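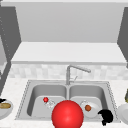 Double sink test in the simulator: plate in the right basin, glass in the left.

Picking a Gripper for Sink and Dish Jobs

Reading time: 2 minutes

If you are setting up an arm to clear dishes, try the grippers in simulation before you buy fingers for the real one. A broken glass costs nothing there. I ran two grippers through the same kitchen, a hooked one from Bromidel and a flat parallel one from Forsberg, with the same arm and controller. These are the notes I would want if I were starting over.

Start with the plate. A plate lying in a basin is hard for flat fingers, which need a rim they can get under. Bring the gripper in from the front corner and aim for the highest part of the rim. The hooked fingers did better at this. The flat ones kept pushing the plate into the wall of the basin.

Take food off first. Anything round on a plate will roll when the rim lifts. Pick it up and set it on the counter, then go back for the plate.

Clear glass needs its own camera check. Against gray steel there is very little to see except the bright edges. Save a view from the wrist camera and one from the fixed camera and look at both before you blame the gripper. Frøydis Ljungberg at Sitton told me to move the light before touching any settings, and that fixed most of my missed grasps.

Slow down near the divider. I set the approach at half speed anywhere over the sink and left it normal over the counter. The faucet needs a keep-out box too, and the box has to include the spout and the lever. Mine covered only the stem for the first 213 tries, so I threw those out and ran them again.

Change one thing at a time. Same dishes, same starting pose, other gripper. I did 1351 tries in all, and the useful ones were the pairs where only the fingers changed.

Grip force: start low and go up in 4 steps. If the glass slips at the top step, the finger pads are wrong and more force will not help. Softer pads cost me some hold on the plate.

For mostly plates, I would get the hooked gripper. For mostly cups and glasses, the flat one with soft pads. Kristaps Koppel runs the flat one on his bench in Dravville and changes the pads when they start to shine.

Last updated: May

Contact | Copyright Dravville Workshop Notes | Back to top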